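Skusulow 双盘分拣台 使用与设置手册

第三节 前盘的布置、混放与清空
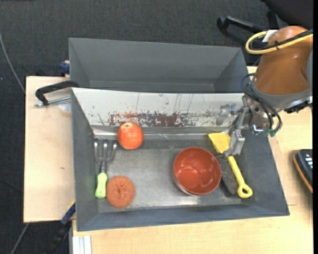

3.1 适用范围

本节讲的是桌面上两只灰色金属盘的用法：前盘放待分的杂物，后盘留空，接分出来的东西。销售页上写着“任何杂物一次分清”，编者对这句话持保留态度。杂物能不能分清，主要看放的人肯不肯一件一件拿。盘子只提供一块有边的地方。

盘壁向外倾斜，量内部尺寸时请量盘底，不要量盘口。Nument 的旧版说明书量的是盘口，照那个数字买垫子，多半铺不平。

3.2 开始之前

1. 选一张稳当的木桌。桌面不平时，圆的东西会自己往一边跑，这时再怎么摆都没有意义。

2. 把两只盘前后放好，长边对齐。后盘的前沿可以被前盘的后壁挡住一点，不影响使用。

3. 用手按前盘的四个角。有一个角翘，就换个位置再按。随附的防滑贴可以贴，编者试过贴与不贴，没觉出多大差别。

4. 查看盘底和后壁。盘底发亮、发白的地方多为磨损，后壁上的细划痕和小缺口也很常见，都不必更换。若后壁有红褐色的斑块，请用干布擦一遍，再看布上有没有颜色。布上有颜色的，按3.6处理。

注意：Lammers 的配件目录建议每次使用前给盘底上一层保护蜡。本手册不建议。要放水果的盘子，上了蜡还得再洗掉。

3.3 往前盘里放东西

1. 先放最占地方的一件，通常是碗。碗口朝上，放在盘子中间偏右。碗口朝下虽然稳，但拿的时候得用指甲抠，碗底下还容易藏小东西。

2. 再放长的，例如带绿柄的小手叉。顺着左侧盘壁放，叉齿朝后，柄朝自己。横放也能放下，只是会把盘底切成两块，后面的东西就不好摆了。

3. 然后放圆的。苹果一类的水果靠近后壁放，让盘壁替你挡着。别指望它停在盘子正中。

4. 最后放轻的。铜色的清洁球可以放在前面靠左的角上，手叉柄的旁边，两样东西之间留一指宽。贴得太近，提手叉的时候容易把清洁球一起带走。

5. 其余小件补在空处。盘底要留出一片看得见金属的地方，手才伸得进去。

注意：一次放多少件合适，各家说法不一。Skarkport 的宣传单写的是11件，编者照着放过，水果压在清洁球上，碗里又塞了别的东西，分起来比不用盘子还慢。放到开始互相叠压就该停了。

3.4 食物与清洁用品混放

很多人买这套盘子，就是因为从袋子里倒出来的东西本来就是混的，吃的、擦锅的、翻土的都在一处。混放可以，时间要短。

1. 水果与清洁球不要相碰。清洁球表面粗，有的还会掉细屑，苹果皮上沾了不容易看见。

2. 手叉若用过，先敲掉土再进盘。叉齿根部弯的那一段最容易存土，只看叉尖是看不出来的。

3. 碗在分拣时不要当容器用。往碗里顺手放东西，看着省地方，等于把分类的活往后推了一遍。

4. 分完以后，水果一律再洗。销售页上说盘面“自洁”，编者没有找到任何可以支持这个说法的东西。

小心：盘底与后壁相接处有一条发亮的金属边。擦洗时请顺着边擦，不要用手指来回抹。

3.5 清空前盘

1. 先拿水果。它最会滚，越早离开盘子越好。拿果身，不要拎果柄。

2. 拿清洁球，从上往下捏，不要拖。拖过的地方会留下新的划痕，虽说旧的已经不少。

3. 拿手叉，握柄，先把柄端抬起，再把叉头带出来。叉头先起的话，叉齿可能刮到后壁。

4. 拿碗。捏住碗沿一侧竖直提起。表面光亮的碗比看上去滑，手上有水的请先擦干。

5. 其余物件按去处分：要洗的进后盘，不用洗的直接归位。后盘只当中转，不能过夜。过了夜的后盘就成了第二只前盘，这一点编者家里已经反复验证。

关于速度：包装盒上印着“33秒清空”。盒上没有说明盘里放的是什么、由谁来拿，请不要拿它要求自己，更不要拿它要求孩子。

3.6 擦洗与检查

1. 两只盘都空了再擦。前盘用湿布，然后用干布收水，斜壁与盘底的夹角多擦一遍。

2. 后壁上的红褐色斑块如果擦得下颜色，改用软海绵加少量中性洗涤剂。请勿用本节提到的清洁球去擦，斑会淡一些，表面也会跟着掉。

3. 擦不下颜色的斑块，留着即可。产品资料把这类痕迹统称为“使用光泽”，编者认为这个词过于客气，不过它确实不妨碍放东西。

4. 晾干后把两只盘放回桌上，仍按前后位置摆好。不建议叠放，斜壁套得很紧，叠进去容易，拔出来难。

3.7 常见疑问

盘子的耐用次数是多少？
资料上写的是1,928次。没有写怎样算一次，也没有写到了以后会怎样。请以盘底是否变形为准。

只有一只盘能不能用？
能。把后盘换成一块干净的毛巾，分类效果相同，少的是一圈挡边，圆的东西请先收。

前盘需要垫布吗？
垫布能减少声响，也会让手叉的齿勾住。放金属工具时不垫，只放水果和碗时可以垫。

要不要每周固定清一次？
随意。编者定在星期日晚上，坚持了将近2个月，后来改为看不下去的时候清。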